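Unit 4: Surface Finish and Wear
Instructor: Rhona Carnegie

Finish is the texture left on a part after it has been cut, ground or rolled. A rough finish holds more dirt and oil. A smooth one costs more to make. Read chapter 2 before the October quiz.

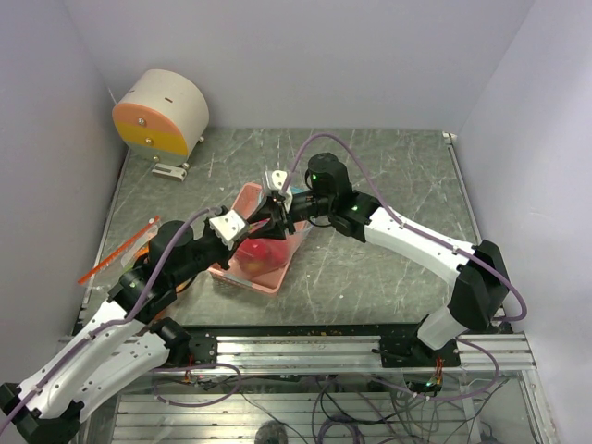

Wear starts at the high points of a surface, where two parts touch first. Hard grit caught between them cuts grooves, and we call this abrasion. Fine scratches that run in many directions, like those on the gray metal tabletop, are easiest to study under a low side light. Deep grooves in one direction usually mean a sliding load.

For lab, rub your steel sample with 133 grit paper strokes, then clean it and sketch the marks. Hand in the sketch to Keir Swanson.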